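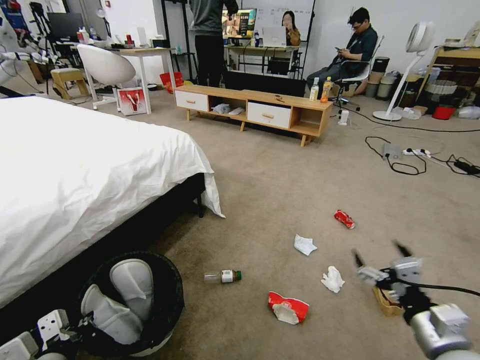 在家办一场颁奖礼观看夜:从发邀请到散场

每年到了二月,我家客厅就要热闹一回。几个朋友挤在沙发上,对着屏幕上的红毯指指点点,谁的裙子好看、谁的致辞太长、谁又在镜头扫过来的时候正好低头看手机,一个都不放过。办了好几年,我也从手忙脚乱慢慢摸出了一些门道,今年有好几位读者留言问我具体怎么弄,那我就坐下来慢慢写一遍吧,写得啰嗦了请多包涵,挑自己用得上的看就行!

我们看的是 Drerkham 电影电视奖,你换成别的颁奖礼也一样,流程大同小异。

一、先把时间弄清楚

听起来像废话,可我第一年就栽在这上面。红毯和正式典礼是两回事,红毯往往早开始一两个小时,有的平台只转典礼不转红毯,有的反过来,红毯免费、典礼要会员。提前一个星期去看一眼节目单,把两个开始时间都抄下来,贴在冰箱上。

如果颁奖礼在国外,直播到我们这里常常是一大早。这种情况你有两条路:一是真的早起,办成早餐会,大家穿着睡衣来,喝豆浆吃油条看明星穿高定,那个反差特别有意思;二是躲一整天剧透,晚上看录播。我两种都试过,个人更喜欢录播,可以快进广告,也可以把精彩的地方倒回去再看一遍。只是躲剧透真的很难,建议把群消息都静音,热搜榜千万别点开。

二、邀请谁,怎么邀请

人数看你家沙发,外加几个坐垫。我家的极限是八个人,再多就有人得坐到厨房门口去了。

邀请函不用花钱印,手机上做一张就好。我去年模仿老式电影票的样子,写上"入场时间:晚上六点半""座位:先到先得""着装:红毯或睡衣,任选其一"。最后这句请务必写上,总有人在群里问穿什么,有人会认真打扮,有人一身运动服就来了,写清楚"任选",大家都自在。

邀请里顺便问三件事:有没有忌口,怕不怕猫(如果你家有猫),第二天早上要不要早起。要早起的人给他留靠门的位置,中途想溜也方便。

三、预算

我去年一共花了883块,包括吃的喝的、打印和小奖品,八个人分下来一点也不心疼。大头是吃的。如果你不好意思收钱,就让每个人带一样东西来,你提前在群里列个单子让大家认领,否则八个人会带来八袋薯片,这件事真的在我家发生过。

投影仪不必特地买。我用的是朋友那里借来的一台,2000流明,关了灯看得很清楚,开着灯就有点发白了。电视够大的话直接用电视,省事得多,字幕也清楚。

四、红毯角

门口到客厅那一小段走廊,铺一条红布就是红毯。布料市场买来的绒布,裁成长条,四个角用双面胶粘牢,边缘也要粘,穿高跟鞋的客人很容易绊到。墙上挂一块纯色床单当背景板,把打印好的小标志贴成斜格子,远看还挺像那么回事的。

灯光比背景重要。把落地灯移到拍照人的身后,灯罩上蒙一层烘焙纸是很多教程教的办法,我不推荐,灯泡发热,纸贴在上面总让人提心吊胆。灯对着白墙打,让光反射回来,人的脸一样柔和。

找一个爱说话的朋友来当红毯记者,给他一个话筒(擀面杖也行),让他问每个进门的人:"请问您今天穿的是哪位设计师的作品?"大家回答得一个比一个离谱,录下来剪成一分钟的小片子,等典礼中间插广告的时候放,气氛马上就起来了。

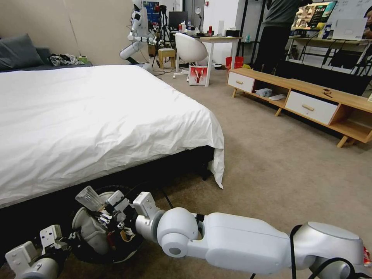

床边,透明塑料杯与白色被子。

五、吃的和喝的

我的原则是:一只手能拿,一口或者两口能吃完,凉了也好吃。典礼一看就是三四个小时,谁也不想端着一碗汤紧张兮兮地坐在沙发上。

下面是我每年都会做的几样,分量按八个人算:

爆米花,一半咸的一半甜的。甜的那份熬糖时火要小,糖一变成琥珀色就关火,倒进去赶紧翻。做好摊开晾凉,千万别趁热装进纸袋,会变软。

迷你三明治。我从 Diệp 面包店订的小法棍,横着切开,抹黄油,夹火腿、腌萝卜丝和一点香菜,再切成小段,用牙签固定。不吃香菜的那份单独放一个盘子,插一张小旗子写清楚。

黄瓜杯。黄瓜切成厚段,中间挖空,填进拌好的土豆沙拉,绿绿的很好看,减肥的朋友会感谢你。

金色巧克力。超市里的金箔纸包装那种,堆成一座小山,跟奖杯的颜色很配。

喝的方面,我会准备一大壶无酒精的"红毯特调":650毫升蔓越莓汁,一瓶苏打水,一个橙子切片,冷藏两个小时,喝之前再倒苏打水,不然气都跑光了。想喝酒的客人自己往杯子里加。杯子上用记号笔写名字,这一条是我最想叮嘱的,不写名字的话,过半个小时所有人都会重新拿一个新杯子,杯子怎么都不够用。

六、预测卡:整晚的重头戏

提名名单出来以后,做一张表格,一行一个奖项,后面列出提名者,每个人进门时领一张,典礼开始前勾好交上来,开始以后就不准改了!

计分的办法我们改过好几次,现在的版本是这样:

小奖(服装、剪辑、音效之类)猜对得一分;
表演奖猜对得三分;
最佳影片和最佳剧集猜对得五分;
自己额外写一条"今晚会发生的事",说中了再加四分。

最后那一条最好玩。去年有人写"Grumel 乐队表演时主唱会走下台",果然走下来了,全场尖叫。还有人写"Stistitis 剧组上台时会有人忘词",结果整组人一个字没忘,讲得滴水不漏,他气得把爆米花都撒了。

如果朋友里有人根本没看过那些片子,不要紧的,让他凭海报和名字瞎猜。我办了这几年,冠军有一半是瞎猜的人,影迷们气得不行,第二年又乖乖地来了。

奖品不必贵。我一般准备一个镀金的小摆件当第一名的奖杯,再给最后一名准备一个安慰奖,比如一包榨菜。得奖的人必须站到茶几旁边发表致辞,限时四十五秒,超时就放音乐赶人,跟电视上一样。

七、看的时候怎么不冷场

典礼总有沉闷的一段,一般在中后段,技术类奖项连着颁,大家开始低头刷手机。我会提前准备两三个小环节塞进去:

红毯评分。把红毯上截下来的造型轮流放一遍,每人举牌打分,一到十。事先说好只评衣服,不评人的长相身材,这样聊起来才轻松。

致辞宾果。画五乘五的格子,里面写"感谢经纪人""感谢妈妈""哭了""念小纸条""音乐响起还在讲",听到一个划一个,连成一线就喊出来,可以优先挑一块点心。

片段猜名。放一小段配乐,猜是哪部片子。音量别太大,照顾一下楼上楼下。说到这个,典礼要是拖到很晚,过了十点我就把音响换成电视自带的喇叭,再提醒大家尖叫的时候捂着嘴。

有一点要提前跟大家讲好:想认真听致辞的人有优先权。我家的规矩是颁表演奖和最佳影片时不聊天,其余时间随便。这样影迷和来凑热闹的都能开心。

八、客厅以外的地方

很多人只收拾客厅,忘了客人会到处走。卧室通常会变成放外套和包的地方,所以床要提前铺平,床头柜上的私人物品收进抽屉。洗手间多放一卷纸,把擦手的毛巾换成干净的。

每个房间都放一个垃圾桶,套好袋子,卧室也别漏了。袋子底下再多垫两个备用的,满了提起来就能换,不用半夜翻箱倒柜。 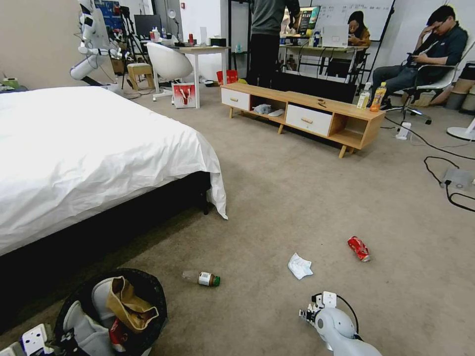

地毯上的纸巾、红色汽水罐和玻璃罐,旁边是套了袋子的圆形垃圾桶。

九、散场和收拾

典礼结束以后,大家都又困又兴奋,这时候别急着赶人,也别一个人闷头收拾。我会放一首轻快一点的歌,说"这首歌放完之前,每人捡十样东西",三四分钟的工夫,地上和茶几上就干净一大半了。瓶瓶罐罐另装一袋,纸巾和包装袋装一袋,没喝完的饮料先倒进水池再扔杯子,不然袋子漏一地,我吃过这个亏,那股橙子味好几天都没散。

地毯上要是洒了果汁,先用干布按着吸,别来回搓,再用凉水和一点点洗洁精轻拍。爆米花碎屑等第二天再吸,半夜开吸尘器对不起邻居。

剩下的三明治不要留过夜,让大家分着带走。巧克力可以留着,我每年都说要送人,每年都自己吃完了。

十、一张简短的时间表

前一周:查直播时间,发邀请,借投影仪。
前三天:打印预测卡和宾果卡,订面包,买绒布。
前一天:试一遍投影和网络,铺床,打扫洗手间。
当天下午:做点心,冷藏果汁,粘好红毯。
客人到前一小时:换衣服,把灯调好,手机充上电。
客人到前十分钟:坐下来喝口水。最后这一步我老是跳过,结果门铃一响还系着围裙,照片里年年都是那条围裙。

补充两个读者常问的问题。有人问小孩能不能来,当然可以,给他们一张只有图画的预测卡,再安排个早点的"儿童颁奖",发完小奖品就可以回家睡觉了。也有人问两三个人还有没有必要这么折腾,我觉得红毯可以省,预测卡一定要留,我有一年感冒,只和妹妹两个人窝着看,照样为了一个最佳配乐吵到半夜。

你们家要是也办了,欢迎写信来告诉我,猜中最多的那位得了什么奖品,我很想抄一抄。

最后更新:二月
联系我们 | 版权所有,转载请注明出处 | 返回顶部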